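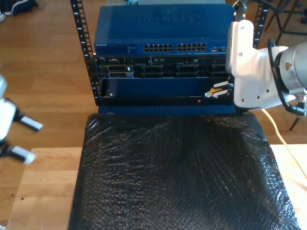 3.2 Lo que la gente paga por una camiseta «verde»

Confieso que empecé este apartado convencida de que el algodón orgánico se vendía solo. ¡Pues no! En junio pasamos el cuestionario a unas 700 clientas de Grirum y Stekuveck (las dos cadenas con línea sostenible propia), y solo el 15 % miraba la etiqueta antes que el precio.
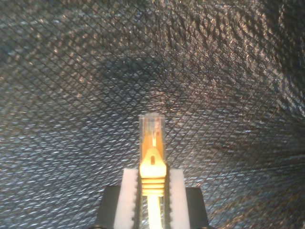
Figura 4. Conector RJ45 ante un fondo de textura romboidal.

Lo que sí pesaba, y mucho, era el corte: el 75 % devolvería una prenda ecológica que le quedara mal, aunque fuera la más barata de la tienda. Rhun Skyrme ya me lo había avisado un viernes, entre percheros, y yo ni caso.

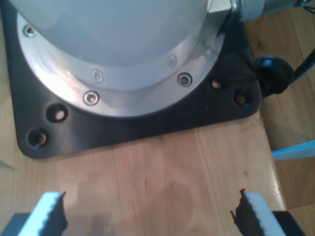 Departamento de Moda y Consumo · Instituto Wynne

Repetí el análisis sin las 11 encuestas de la tienda de Dulis, que llegaron incompletas, y el orden de las respuestas no cambió.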